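June 2018

Back from the robotics evening class with a stiff neck and very little to show for it. We are still in the simulator. I was told in March that we would be on it "for the first few sessions", and I have begun to suspect that the real arm is kept somewhere safe so that people like me can't get near it.

Saved these two before I logged off.

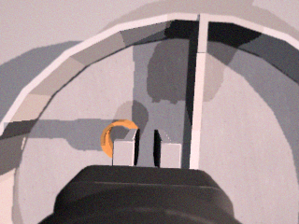
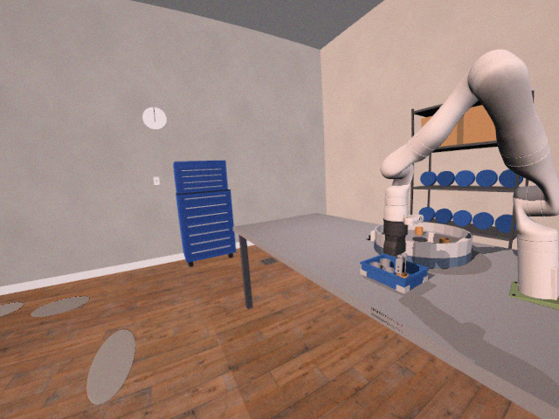

The orange ring from close up, and the arm and tray from across the room.

The exercise is called Tukport. Flurinport was the one before it, and I never properly finished that either. You get the arm, the table and the round tray, and you have to write something that will close the gripper on a part and put it where the sheet says. The sheet is not well written. It says "the correct side" twice without saying which side is correct, and when I asked I was told to read it again.

I will admit the room is nicely made. Somebody has gone to the trouble of a clock on the wall and a tool cabinet on castors, and there are cardboard boxes on the shelves at the back. I spent a good part of the first hour swinging the view round looking at all this when I should have been fixing my approach height. But does any of it help? I can't see that a convincing skirting board makes me better at picking up a ring. I'd have swapped the lot for an error message written in plain English.

My trouble is still the fingers. I bring them straight down beside the ring, which looks right from the wide view, and then I switch to the close view and find I am off to one side with the body of the gripper hiding half of what I want to look at. The shadows don't help. I had one dark patch down as the edge of something for ages.

Ran it 16 times with the new numbers. I wrote down what happened each time because I don't trust my memory after a day at work. The spread was such that I could have argued it either way, and my partner at the desk did argue it the other way. He thinks we're nearly there. I think we changed the offset by 70 and got lucky on a few of them, and that if we ran it again tomorrow with nothing altered we would get a different answer. He wanted to write "reliable" in the log. I wrote "sometimes".

Then there is Pal, which is the helper program that came with the course. Pal is meant to look at your runs and suggest what to try next. Tonight it suggested we raise the arm, then lower it again by the same amount. It gives a score after every session too – ours was 970, up from last time – and the others get quite excited about the score. I asked what it was out of. There is no top to it, apparently. You just go on collecting.

The group at the next desk claim over 2,360 and say it's all down to letting the thing run while they have their tea. Perhaps I'm sour. But I'd like to know what they have learnt about gripping rings while eating biscuits.

Next is Brisel, where they say the parts get moved between runs and your program has to find them for itself. I don't know how we are meant to do that when I can't find them myself half the time. I've copied the settings into the back of this book in case the login gets wiped again:

approach slower than last week
close fingers only after the pause
ignore Pal on height

Should go through the Flurinport notes too. There was something in there about the wrist turning the long way round and I am fairly sure we've got the same fault again. Fees for the autumn are due soon and I haven't decided. Neck still bad. Bed.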